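Casado Bouquet Wrapping Set: Review
Ignacio Pacheco
4/30/19

The Casado set is sold for wrapping small hand-tied bouquets at home or at a shop counter. The version tested contains 52 sheets of colored paper, a 100-foot roll of white string and a printed instruction card. It was bought at the regular price from Bikomari.

The paper is the strongest part of the set. It holds a crease on the first fold and did not split at the gather point, where thinner papers usually fail. Sheets are cut square within an eighth of an inch. The orange is saturated and consistent from sheet to sheet. Two sheets in the pack had a soft corner.

The string is adequate. It is smooth and takes a plain overhand knot, but a single pass slips on the coated side of the paper. Two passes hold. The roll has no cutter, and the loose end works free in storage.

Pink roses mixed with paler blossoms suit the orange wrap well. A patterned bowl and a light wooden tabletop were also used during the test.

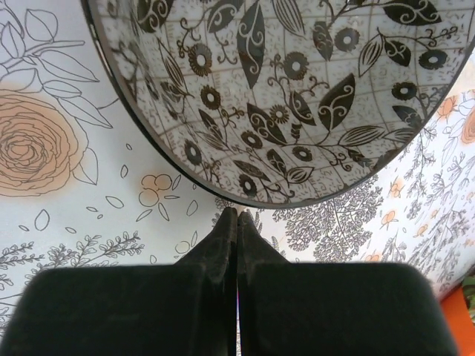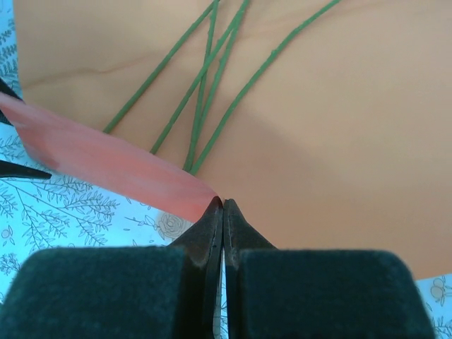
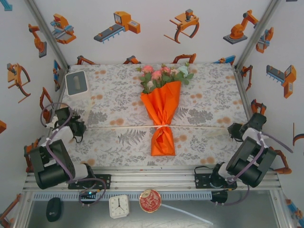
Can one sheet cover a larger bouquet?

A single sheet covers stems up to a bundle two inches thick at the tie. Beyond that, use two sheets overlapped by a third of their width, and tie the first layer before adding the second.

The instruction card is the weak point. It shows the gather and the tail fold on one side only, and the tail length is given in centimeters while everything else is in inches. A buyer new to wrapping will waste a sheet or two before the tail flares evenly.

Refill packs are listed under the Broltix name and have the same paper weight. The colors differ slightly, so mixing old and new sheets in one bouquet is not advised.

Paper: good. String: fair. Instructions: poor. Recommended for anyone wrapping more than a few bouquets a month.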